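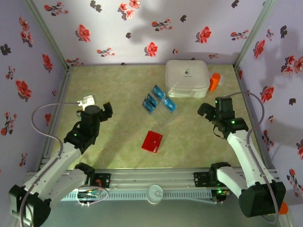 Re: [teleop-users] Wrist views and packing demos
From: Kazue Hattori
August 2025 - 2 min read

Junpei Kudo wrote:
> We have 200 demos of the packing task by remote control and the
> policy still stalls before it grasps. Should we record more, or
> change how we drive the arms?

I would change the driving first. We got to 700 on a similar task at Ponport and the extra ones didn't help much. What helped was having one operator do a whole batch.
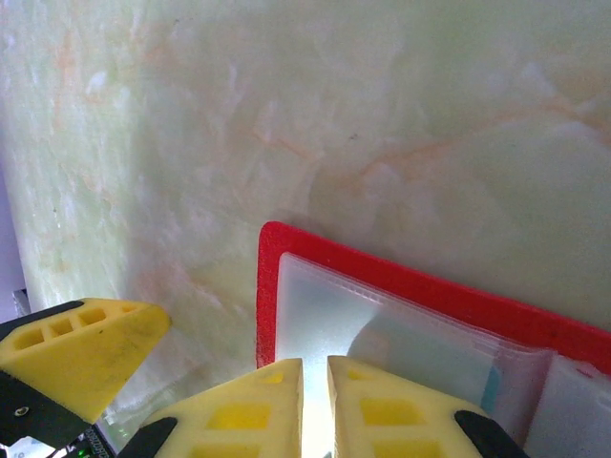
Approach angle matters more than speed. Pick one and keep to it for the whole batch. The wrist camera is good for checking this - with the two yellow fingertips just below the edge of the red border, you can see how the gap lines up before you commit. If operators only watch the overhead view, they tend to correct late, and the policy learns the late correction.

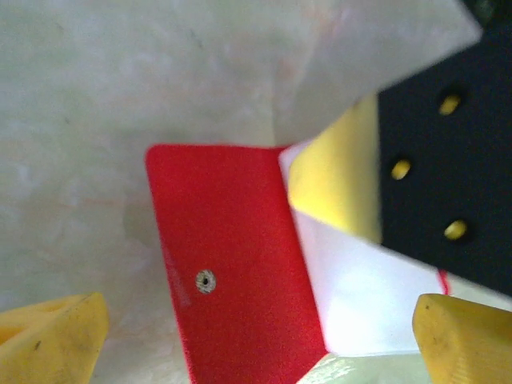
We also dropped any episode with a pause longer than 5 seconds. That cost us 26 episodes and I don't miss them. Itziar has the script if you want it.

Kazue

3 replies | 0 shares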